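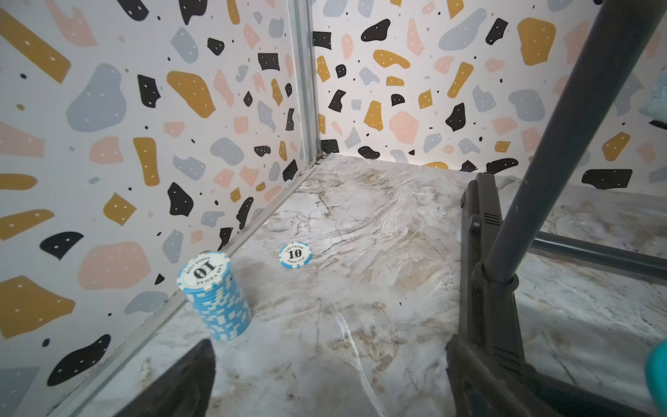
Light blue 10 chips stacked by the wall in the drying corner at Judamow.

Towel swap gets its own corner at Judamow

Judamow has a proper towel corner now. Small one. Terrazzo-print paper on the walls, marble-look floor, black rack across the back, baskets underneath. Went up in April after two months of stuff piling on the front counter.

How it works - bring a clean towel in, get a poker chip. Bring the chip back any time, take a towel home. Same goes for hangers, one chip each. Clothespins are free, take what you need.

"We had paper tickets and they went thru the wash," said Rasha Farah, who runs the swap with Sajib Gazi. "Chips don't mind."

The chips came out of a set Gazi had at home, the Las Vegas Poker Club kind. Only the 10s count. Other values will be handed back with a smile, he said, so please don't try it with your own set.
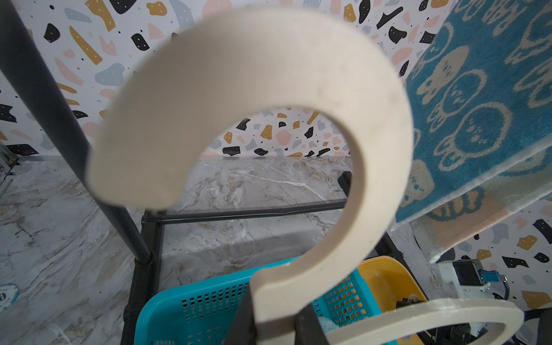 Paper was the slow part. Huia Whitelaw hung it over a weekend, two rolls short at first, then Prirnico on the corner let the swap have the end of a batch at cost. Whole job came to $130, with the metal trim for the corners extra. Farah says the trim still needs a good going over with a brush along the floor, dirt gets in the seam.

Since opening, 565 towels have changed hands, going by the book next to the register. Kids' prints go fastest. Farah would like more of them, and more hand towels generaly. Bath sheets she has plenty of, thanks, hold off on those until further notice.

Nilmini Kanagaratnam has been in most weeks with her two boys. Left last time with a face-print towel and a couple of hangers. "They picked it, I didn't get a vote," she said.

A few house rules. Towels folded, please, and into the blue-green basket. Pins go in the yellow one next to it. Hangers on the bar, plastic, wire or wood all fine as long as they're not bent. Nothing damp. Anything with a hole goes to the rag box by the door insted. 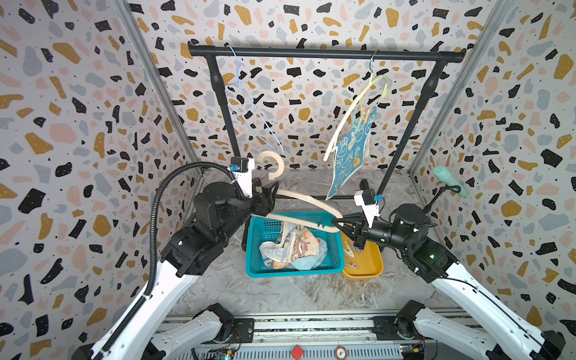
Hours and drop-off

Corner is open 9 a.m. until the shop closes. Drop-offs at the counter before noon if you can, Gazi does the folding after lunch and likes to get it done in one go.

Rugs and bedding - not yet. Tramura has been asked about shelf space for sheets, no answer at press time. Ask for Rasha or Sajib at the register.

Contact the newsroom | Copyright Judamow Neighborhood News | Back to top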